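Home Papers Data People Contact
Search this site Enter keywords Go

4.2 Collecting demonstrations with hand-held grippers

Teleoperating two arms is slow, and our operators got bored before they got good. For Clarlow we dropped the arms during collection and had people carry the grippers themselves, one per hand, with a head-mounted camera looking on. Each gripper housing carries a square fiducial marker, from which we recover its pose in the camera view. The full set holds 500 demonstrations of two-handed tabletop tasks, of which 280 were recorded at Valtcombe and the rest at Dandside.

We made no effort to tidy up. Earlier work from our own group used a bare table and a gray curtain, and the resulting policy was excellent at bare tables and gray curtains. The rooms used for Clarlow are shared and behave accordingly – people walk through, cables stay where they fell, and chairs migrate (Figure 3). We discarded 27 demonstrations in which a marker was lost for too long, mostly when an operator turned a wrist inward.
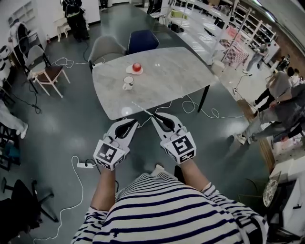
Figure 3. Operator's view with both grippers raised toward the table, where a red ball rests on a small white plate near a white mug. A fiducial marker is visible on each housing.

4.3 Effect of background clutter

We trained the Sarmiento policy twice, on cluttered and on curtained data, and ran 20 trials of each in a room neither had seen. The cluttered version did better at reaching and no better at letting go, a problem we had hoped was the curtain's fault. Release timing is taken up in Section 5.

Related items
Marker loss in wrist-turning tasks
Dandside collection notes, April
Sarmiento: policy code and weights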